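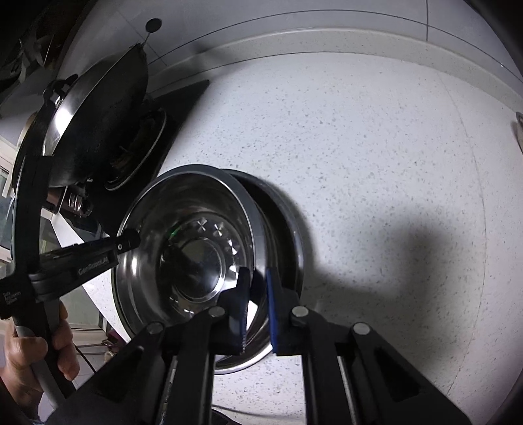

不锈钢盆、锅、水槽的清洗与除垢操作说明

更新:2018年8月16日
整理:Merle Whitelaw

适用范围

本文适用于家庭及小型后厨使用的奥氏体不锈钢器具,包括料理盆、汤锅、蒸格、托盘、量杯、水槽和台面。铁素体不锈钢(常见牌号430)可参照执行,酸洗时间减半。表面有涂层、镀钛、彩色氧化膜或印刷刻度的器具,只做第一节的中性清洗,不做酸洗和打磨。铝制、镀锌、镀锡器具不适用。

全文按污染类型分节。动手前先判断污染属于哪一类,再选对应的一节,不必从头做到尾。同一件器具上有多种污染时,顺序为:油脂,焦化物,水垢,锈点,热着色,划痕。顺序颠倒会浪费药剂,油膜下面的水垢与酸接触不到,泡多久都是一样。

所需物品

中性洗洁精
食品级柠檬酸(粉状)
食用小苏打
过碳酸钠
白醋(总酸5%以上)
食用植物油,少量
纤维抹布若干,其中一块专用于擦干
海绵,白色百洁布
尼龙刷,旧牙刷
塑料刮板
厨房秤,精度1克
量杯
橡胶手套、护目镜
水砂纸,2000目,仅第六节使用

不要准备的东西:钢丝球、碳钢刷、含氯漂白剂、盐酸类洁厕剂、含氢氟酸的除锈膏。这几样在网上的清洁视频里经常出现。钢丝球若为碳钢材质,会在表面留下铁屑,铁屑生锈后与器具本身生锈难以区分。含氯漂白剂与任何酸混合都会放出氯气,两者不得在同一天用于同一水槽。

绿色和深色的百洁布通常含有较粗的磨料,会在镜面上留下发白的擦痕。白色百洁布一般不含磨料或磨料很细,但各厂家配色不统一,以包装说明为准。

材料基础

不锈钢的耐蚀性来自表面一层富铬氧化膜。膜很薄,肉眼看不见,在有氧的环境中会自行修复。修复需要两个条件:表面干净,能接触空气。长期被油污、盐粒、湿抹布覆盖的位置得不到氧气,膜破损后不能及时恢复,点蚀就从这里开始。

家用器具常见牌号有304(即18/8或18/10)、316、201和430。304与316含镍,耐酸耐盐性能较好,316因含钼,对氯离子的耐受更高。201以锰和氮代替部分镍,外观与304接近,耐蚀性较低,在潮湿的沿海厨房里容易出现黄点。430不含镍或含量极低,有磁性,多用于锅底复合层和餐具。

用磁铁判断牌号不可靠。304经冲压、拉伸后,局部会产生马氏体,盆沿和转角处有轻微磁性属正常现象。底部不吸、边缘微吸,不能说明是劣质材料。需要确认牌号时看底部钢印或向供货方索取材质单。市售的测锰试剂可以区分201与304,但不能区分304与316,滴过的位置要立即冲净,否则会留下印痕。

表面状态也要留意。镜面抛光的内壁反射清晰,污渍容易看见,划痕也容易看见。拉丝面有方向性,任何擦拭都应顺纹进行。喷砂面和压花面凹处容易积垢,只能用刷子,不宜打磨。

第一节 日常中性清洗

一、倒净残留物,用塑料刮板刮去附着的面糊或酱料。面糊类先用冷水冲。热水会使面筋和蛋清凝固,粘得更牢。

二、40摄氏度左右的温水加洗洁精,用海绵擦洗内外壁。卷边盆的卷边内侧用旧牙刷走一圈。

三、流动水冲洗,至手指擦过器壁时没有滑腻感。

四、立即用干布擦干。自然晾干会留下水痕,硬水地区尤其明显。

五、口朝下斜放,留出通风间隙。套叠存放时,每两件之间垫一张纸或薄布。

盐、酱油、泡菜水、番茄酱不要在盆中过夜。若必须冷藏,换玻璃或陶瓷容器。腌料在盆中停留的时间控制在2小时以内。

煮面或煮汤时,待水沸腾后再放盐并搅拌至溶解。冷水放盐,盐粒沉在锅底,局部氯离子浓度很高,锅底会出现针尖大小的白点。白点是点蚀,洗不掉,一般不影响使用。

第二节 新器具的除蜡

新购的不锈钢器具在抛光后往往残留抛光膏。抛光膏由油脂、蜡和磨料(常见为氧化铝)组成,用纸巾擦拭会出现灰黑色痕迹。洗洁精只能去掉一部分。

一、器具保持干燥,不要先用水冲。

二、厨房纸蘸少量植物油,在内壁画圈擦拭。重点为底部转角、卷边下沿、压花和钢印的凹处。这些位置在抛光轮经过时容易存膏,底部带凸台或冲压花纹的盆,要沿凸台的根部多走几遍。

三、纸变黑后更换,擦到新纸上颜色很浅为止。

四、撒小苏打,盖住油膜,静置5分钟,用干海绵揉搓。粉会吸油结成灰色小团。

五、加热水和洗洁精洗净。

六、柠檬酸20克兑水1升,加热至60摄氏度以上,倒入器具中浸泡15分钟。

七、冲净,擦干。再用白色厨房纸检查一遍,仍有黑色则从第二步重来。

带刻度的盆,第四步的揉搓要避开刻度线。激光刻度不受影响,印刷刻度会变淡。

我手头一组Grovano料理盆,第一遍擦完,纸上全黑,第三遍基本没有颜色。同时买的Prendergast汤锅只做了一遍。差别与出厂清洗的工艺有关,与钢材好坏无关。

第三节 焦化油脂与糊底

焦化物分两种。一种是淀粉和糖糊底,黑色,厚,脆;另一种是油脂高温聚合形成的膜,黄褐色,薄,发黏或坚硬。前者用碱性溶液煮,后者需要较强的碱和较长的时间。

糊底的处理:

一、锅冷却至室温。不要趁热冲冷水,复合底锅可能变形或脱层。

二、加水没过糊底,每升水加小苏打30克,煮沸后转小火,保持15分钟。

三、关火,放置到不烫手。

四、用木铲或塑料刮板推,糊底大多会成片脱落。

五、残留部分重复一次。第二次可换成过碳酸钠,用量每升水10克,水温63摄氏度,不要煮沸。过碳酸钠在沸水中分解很快,泡沫多,有效时间反而短。

六、冲净后擦干。

聚合油膜的处理:

一、用过碳酸钠每升水20克,水温76摄氏度,浸泡1小时。器具太大放不进容器时,把抹布浸透溶液贴在表面,外面盖保鲜膜。

二、戴手套,用白色百洁布擦。拉丝面顺纹,镜面不分方向,用力均匀即可。

三、没有松动的部分,调小苏打糊(小苏打与水体积比3比1)敷上,放置过夜。

四、次日刮去,冲净。

五、最后用稀柠檬酸水(每升10克)过一遍,中和残碱,再用清水冲。

过碳酸钠溶液现配现用,不要装在密闭瓶里存放。分解产生的氧气会使瓶子胀裂。铝柄、铝铆钉的锅不要整体浸入碱液,铝件会发黑。拆得下的手柄先拆下。木柄同样不要浸泡。

市售的炉灶重油污清洁剂多含氢氧化钠,可以用在不锈钢上,但要看清标签有无“不得用于食品接触面”的字样。有此字样的只用于外壁和炉台。

第四节 水垢与白斑

水垢的主要成分是碳酸钙和氢氧化镁,白色或淡黄色,粗糙,指甲可以刮动。用酸去除。

先做一个小试验:在白斑上滴一滴白醋,放置1分钟。有细小气泡或边缘变模糊,为碳酸盐水垢,按下面的步骤处理。没有任何变化,可能是硅酸盐、淀粉膜或点蚀,继续用酸意义不大。

一、器具先按第一节去油。

二、配柠檬酸溶液。薄垢每升20克,厚垢每升50克。用温水溶解。

三、倒入器具,液面高过垢线。水槽堵住下水口后放液,或用浸湿的纸巾贴在竖直面上。

四、薄垢浸泡20分钟,厚垢1小时。其间用尼龙刷刷两次。

五、排液,清水冲洗两遍。

六、擦干。

不建议把柠檬酸浓度提高到每升100克以上。浓度过高且加热时,会生成溶解度较低的柠檬酸钙,在表面形成新的白色沉淀,比原来的水垢更难去除。已经出现这种情况的,换白醋原液浸泡,或用稀的新鲜柠檬酸溶液在室温下多次更换。

水壶除垢同理。电水壶按最高水位线加水,加柠檬酸,烧开一次后断电,静置20分钟倒掉,再用清水烧开一次倒掉。带涂层加热盘的壶以说明书为准。

虹彩斑与水垢不同。虹彩斑呈蓝、紫、金色的环状,摸上去光滑,是矿物薄膜或氧化膜的干涉色。煮过面和米饭的锅底常见。白醋一汤匙加少量水,擦拭半分钟,冲掉即可。不处理也不影响使用。

Ledport一带的自来水硬度高,我在那边住的时候,水槽沥水架下方每周要除一次垢,搬到Gevau以后改为每季度一次。除垢周期按当地水质确定,看水龙头根部的结垢速度就可以判断。

第五节 浮锈与锈点

不锈钢表面的锈多数为外来铁造成。来源有钢丝球碎屑、铸铁锅底、罐头盒底、装修时切割产生的铁粉、管道中带来的铁锈。浮锈颜色为橙黄,用手指可以擦淡。

一、小苏打加水调成糊,用软布蘸取,在锈点上顺纹擦。

二、冲净。若锈迹消失,表面光滑,做第四步。

三、仍有锈色,用柠檬酸每升100克、60摄氏度的溶液敷30分钟。此处浓度高于第四节,前提是表面无水垢。有水垢的先除垢。

四、表面彻底冲净、擦干,在通风处放置24小时,使氧化膜恢复。其间不接触盐和水。

五、检查。指甲划过锈点位置,有凹坑感的为点蚀。

点蚀坑无法用清洗复原。深度很浅的可以打磨(第六节),较深的只能控制发展:保持干燥,不再盛放咸酸食物。锅底或焊缝处有穿透迹象、内壁有可剥落的锈层时,停止用于食品。

草酸类清洁粉去锈效果比柠檬酸好,欧洲市场上较易买到。草酸有毒,粉尘刺激呼吸道,使用时戴手套和护目镜,停留时间不超过包装规定,结束后用大量清水冲洗。用于食品接触面之后,再按第一节洗一遍。没有儿童安全盖的包装不要放在厨房下柜。

焊缝附近反复生锈,说明出厂时焊缝未做酸洗钝化。家庭条件下可以用上述柠檬酸溶液延长到2小时,有一定改善。专业酸洗膏含硝酸和氢氟酸,家庭中不要使用。

第六节 热着色与细划痕

热着色由空烧引起,颜色从浅黄到棕再到蓝,温度越高氧化膜越厚。浅黄和棕色可用柠檬酸溶液擦掉。蓝色和灰色需要磨料。

处理热着色:

一、去油。

二、用含细磨料的不锈钢清洁膏,取豆粒大小,湿布蘸取,小面积擦拭。

三、每擦一分钟冲水观察一次。

四、颜色消失后立即停止,冲净擦干。

处理拉丝面的细划痕:

一、确认纹理方向。侧光下看,纹理为平行细线。

二、先用白色百洁布顺纹推,单方向,不要来回。

三、划痕仍明显时,用水砂纸湿磨,力度轻,范围超出划痕两端各一指宽,边缘逐渐收轻。2000目磨出的纹理比多数拉丝面细,完成后局部会偏亮,需再用百洁布过一遍,使光泽接近。

四、冲净磨屑。磨屑留在表面会造成新的划痕。

镜面上的划痕,家庭条件下不建议处理。手工打磨后再抛回镜面,需要从砂纸到抛光膏逐级进行,任何一级不到位都会留下雾斑。料理盆内壁的打蛋器划痕属于正常磨损,不影响耐蚀性。

打磨之后的表面氧化膜不完整,按第五节第四步放置24小时再用。

第七节 水槽与台面的补充事项

水槽下水口法兰与盆底之间的缝隙容易积存食物残渣,用旧牙刷蘸小苏打糊清理,每周一次。密封胶发黑为霉菌,酸和碱都难以去除,只能割掉重打。割胶时用塑料刀,不要用美工刀沿不锈钢边走刀。

不要把铸铁锅、铁罐、湿钢丝球放在水槽里过夜。不要把洗碗海绵贴在槽壁上。滴水篮的四个脚垫下面要经常移开擦干,橡胶垫下缺氧,潮湿时会形成一圈锈印。

倒过漂白剂的水槽,用清水冲足3分钟。下水管疏通剂含强碱或强酸,倒入时避免溅到槽面,漏在槽面上的马上冲掉。

台面可在擦干后薄涂一层食用级白油,能减少指纹。涂层不宜厚,发黏会吸灰。植物油不适合做这一用途,放置后会氧化变黄,形成第三节所述的聚合膜。

第八节 洗碗机

304器具可以进洗碗机,注意以下几点。

与碳钢刀、铸铁、镀层剥落的铁架分开洗。不同金属件之间不要相互接触。

专用盐加入后,立即运行一次完整程序。溢出的盐水停留在内胆底部,会造成点蚀。

程序结束后打开门,把器具取出擦干。盆口向下斜放,底部带凹面的器具会存水,取出时先倾倒。

洗后出现白雾,先检查软水盐和漂洗剂。补足后仍有白雾的,空机运行一次柠檬酸除垢,用量按机器说明书。

表面发现棕色薄膜,多为水中铁或茶渍,按第五节前两步处理。

配比速查

除蜡后酸洗:柠檬酸每升20克,60摄氏度以上,15分钟
糊底:小苏打每升30克,沸后小火,15分钟
糊底第二遍:过碳酸钠每升10克,63摄氏度
聚合油膜:过碳酸钠每升20克,76摄氏度,1小时
碱洗后中和:柠檬酸每升10克,过一遍
薄水垢:柠檬酸每升20克,温水,20分钟
厚水垢:柠檬酸每升50克,温水,1小时
顽固锈点:柠檬酸每升100克,60摄氏度,30分钟
焊缝返锈:浓度同上,2小时

常见问题

锅底出现白色针尖点,是不是买到了次品?
多为盐粒造成的点蚀,304也会发生。参见第一节末段。

白醋能代替柠檬酸吗?
可以。效果略慢,气味大。薄垢用原液,浸泡时间加倍。

柠檬酸和小苏打混在一起用是否更强?
不是。两者中和后生成柠檬酸钠和二氧化碳,气泡有一点松动作用,去垢和去油能力都下降。应分开使用,中间冲水。

牙膏可以擦吗?
可以擦小面积水痕。牙膏的磨料粗细不一,镜面先在盆底外侧试。

酸洗后表面发暗怎么办?
先确认冲洗干净,再用洗洁精洗一遍擦干。仍然发暗且呈均匀灰色的,多为201或430材质在酸中停留过久,可用细磨料清洁膏恢复一部分光泽。

盆里有金属味怎么办?
新盆重做第二节。旧盆检查有无锈点,并用小苏打水浸泡半小时后冲净。

废液可以直接倒下水道吗?
本文所列浓度的柠檬酸、小苏打、过碳酸钠溶液可以,倒时放水稀释。草酸溶液同样大量冲水。热溶液放凉到60摄氏度以下再倒,以免塑料下水管变形。

修订记录

1月版:初稿,只有第一节至第四节。
本版:增加锈点、热着色、洗碗机三部分;糊底第二遍由煮沸改为63摄氏度;删去用可乐除垢的一段。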